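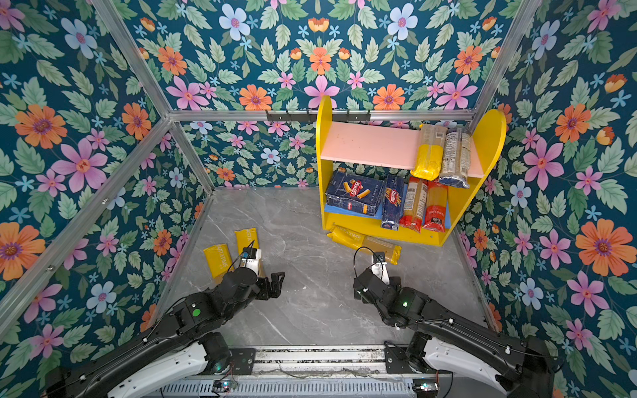 Urero 2 review: a fact-checking add-on for people who read too much news

27 Feb 2020

Urero is a browser add-on that reads the news article you have open and marks any claim it thinks has been checked before. It comes from a small firm called Stellell and has been on sale since October. Version 2 came out last month and adds health claims to the political ones it covered before. I paid for it myself and have used it every day for four weeks on a Windows laptop, and on a phone for part of that time.

I should say what I wanted from it. I read a lot of American politics, mostly in the evening, and a fair amount of it consists of somebody repeating something they saw somewhere else. A politician shares a clip, a reporter writes up the sharing of the clip, and by the time it gets to me the original claim is buried four paragraphs down with "reportedly" in front of it. With the new virus in the news there is now a lot of medical talk mixed in with the politics, and I am not equipped to judge it. A tool that says "this has been looked at, and these are the people who looked" would be useful to me.

Setting up

Installing it took a few minutes. You add it to the browser, make an account, confirm your email and pick your subjects. There are headings for elections, health, immigration, the economy and so on, and you can switch each one off. It asks for your country and uses that to decide which checks to show first. I left mine as the United Kingdom and still got plenty of American material.

It also asks to read every page you visit. You can limit it to a list of sites, which I did, and I would suggest doing the same. The setting is under Permissions, then Advanced, and it ought to be on the first screen. My list has eleven news sites on it and nothing else. The add-on does not touch my bank or my email.

How it works in use

When you open an article a small grey tab appears on the right-hand side. After a second or two it turns green, amber or stays grey. Green means the claims it found match checks that came out in favour. Amber means at least one was disputed. Grey means it found nothing. Click the tab and a panel opens with each claim quoted, a verdict in a few words, the name of whoever did the check, and a link.

The panel is well laid out. The text is a decent size and the links open in a new tab, so you do not lose your place. The verdicts are short and mostly dull, as they should be. "No evidence found." "True, but figure is for a different year." "Quote is real, date is wrong." I never felt I was being told off for reading something.

The colours are less good. An article that calmly reports a false claim and explains why it is false will still get an amber tab, the same as an article that passes the claim on without question. The add-on sees the claim and does not see what the writer did with it. Stellell's help page admits this and says that amber is about the claims in the article and not about the article. That is fair enough once you have read the help page. Most people will not read it. My brother-in-law looked over my shoulder and assumed that amber meant the newspaper was lying.

How accurate is it?

I wanted to get past a general impression, so I kept a list. Over the four weeks I wrote down the first 100 claims it flagged on articles I was reading anyway, and followed the link for each one. I marked it as right if the check was about the same claim and the short verdict was a fair summary of it.

It got 78 right. The rest were mostly mismatches. It would flag a sentence about one state's voting rules and link to a check about another state's. It confused two bills with similar names several times. It took a sentence about a senator's voting record and gave me a check on a completely different senator with the same surname. In a handful of cases the match was correct but the verdict had been squeezed until it said something the full check did not.

I did not find any case where it seemed to be taking sides. The mistakes fell on both parties. It is simply matching words, and sometimes the words are close and the subject is not.

Health claims did a bit worse than political ones, and this is where I would be careful. The section is new and it shows. Many of the checks it links to are years old. I opened a piece about face masks and was offered a check on flu from several winters ago, with no warning in the panel that it concerned another illness. The date is there, in small grey type at the bottom, but you have to look for it. For anything to do with your own health you should be going to your doctor or to official advice, and the panel ought to say so. At the moment it does not.

Long articles

There is a limit of 2000 words per article. After that it stops reading. It does not tell you that it has stopped, and I only found out from the help page after wondering why a long magazine profile had a green tab in spite of a very doubtful passage near the end. If you mostly read short news reports this will not affect you. If you like long features it makes the green tab close to meaningless, and I think it is the worst thing about the product. A line saying "first part checked only" would fix it.

Video and social media

It does nothing with video. It reads the text around a video and will sometimes flag the headline, but it can't tell you anything about what is said in the clip. A great deal of the bad information I come across is in clips, so this is a large gap. I don't hold it against Stellell, as nothing else at this price does it either, but the adverts show someone watching a press conference on a tablet with a green tab beside it, and that is stretching things.

On social media it works on single posts if you open them on their own page. In a feed it stays grey. Screenshots of text are ignored.

On the phone

The phone version is a separate app with its own browser inside it. You share an article to it and it opens there with the panel underneath. It is slower than the laptop version and it forgot my list of subjects twice. Battery use was noticeable. I stopped using it after ten days and haven't missed it.

Compared with Xenos

I used Xenos for most of last year, so a comparison may help. Xenos is free and works in a different way. It rates whole websites, with a score beside each link before you click. It is quicker and it never gets a claim mixed up, since it does not look at claims at all. It is good at warning you off sites that exist to make things up. It is no help with the ordinary case of a respectable paper quoting a person who is talking nonsense, and that is most of what I read.

If you often follow links from friends to sites you have never heard of, get Xenos. If you stick to a few main papers and want to know more about what is being said in them, Urero is the better choice. They can be run together, although the two tabs sit on top of one another and you have to drag one of them out of the way every time.

British and local news

Coverage of Westminster is thinner than coverage of Washington but not bad. It picked up most of the figures thrown around in the last election that I can remember being argued over at the time. Scottish and Welsh stories were hit and miss.

Local news is hardly covered. I tried it on reports about the Risby bypass, which has been argued over here for as long as I have lived in the area, and the tab stayed grey for every one of them apart from an article that mentioned the national roads budget. I expected no better. Somebody has to have done a check before the add-on can find it, and no one is checking what gets said about the bypass.

Support

I wrote to support once, about the senator mix-up, and had a reply the next afternoon. The mistake had been corrected by the end of the week. There is a "report a mismatch" button in the panel as well. I used it a lot and heard nothing back, but a few of the ones I reported have since gone.

Cancelling is done from the account page and does not involve a phone call. I tried it to see, then signed up again, and had to enter all my sites a second time.

Good points

Clear panel with proper links to the full checks
Verdicts are short and not preachy
Can be limited to sites you choose
Quick, polite support

Bad points

Stops reading long articles without saying so
Amber tab is easy to misunderstand
Old health checks shown without enough warning
Phone app is not ready

Should you buy it?

I'm keeping it for now on the monthly plan. I would not take the yearly one until the word limit is sorted out or at least shown on the screen. I use it as a quick way to get to the full check, and I have stopped paying attention to the colour of the tab. Used like that it saves me a fair bit of searching.

Three stars out of five. It would be four if you only read politics and only read it on a computer.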